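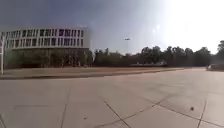
Delivery and cleaning robots working on public squares in Tarnard will have to follow a single set of rules from December, under a code of practice agreed by the city and three operating firms.

The code covers paved open spaces, including plazas outside public buildings, where wheeled machines have until now run under separate permits. Each permit had its own conditions on speed, lighting and parking, and operators said the differences made it hard to move a machine from one site to another.

Under the new rules, robots must keep 2 metres from people on foot wherever the space allows, and stop fully when a person crosses in front of them. They may not wait on tactile paving or at dropped kerbs. Any machine that loses its connection must pull over to an agreed stopping point and stay there until a member of staff reaches it.

Operators will also have to survey each site before starting work. The survey must be done in daylight, and again with the sun low, as glare from pale paving can upset cameras. It should record slab joints, kerbs, poles and any change from hard paving to packed ground — all places where a small wheel can catch or a map can drift.

Gralgate, which runs the largest fleet in the city with 57 machines, said most of its sites already met the standard but that older units would need new lamps. Yousafzai, a cleaning contractor, said it would repeat its surveys at every square it serves.

The third firm, Nirkisar, had asked for a longer lead time. It said that staff training would be the main cost, as the code requires a trained person to be within 800 metres of any robot on the move.

Disability groups in Tarnard had pressed for a ban during the morning and evening rush. The final text does not include one, but it lets the city close a square to robots at short notice for markets, repairs or large crowds.

Incidents involving contact with a person must be reported the same day, and logs kept for 3 months. Near misses are to be reported monthly — a point the firms resisted in early drafts.

Permits already in force will run until they expire. New applications will be judged against the code.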